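So I said yes to the bells. Thitima Srisuk caught me by the font after the morning service and asked if I'd ever thought of ringing, and I said "not really" in a voice that she took to mean "please sign me up" (I need to work on that voice). Practice is at half past seven, up 15 very steep steps at St Anne's in Fliltside, and I've now been to three.

We have eight bells, though only six of us turn up, and the tenor is far too heavy for me to go near. I've been given the second. Her name is Old Grisik, after whoever paid for her, and she is very patient with beginners. You learn the backstroke first while somebody else does the handstroke, and you're told again and again not to look up. I looked up. Everyone looks up!

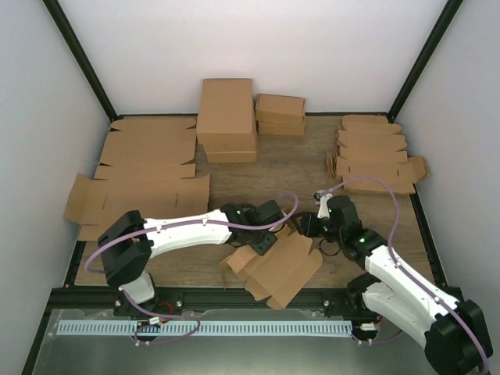
My hands were sore for two days after the first go, mostly from gripping the rope as if it owed me money. Thitima says to hold it like a bird. I've never held a bird, but I nodded.

What I hadn't expected was how much I'd like the quiet bit at the end, when we say the short prayer, somebody puts the lights out and we all troop down past the vestry. I've been coming to this church since January and I think I've talked to more people on those steps than I have over coffee.

We're hoping to ring for the Harvest service, if I can manage both strokes by myself by then. The vicar from Sayce is coming over to preach, so no pressure. If you live nearby and fancy a try, come up and say hello. Bring a jumper, it's freezing up there.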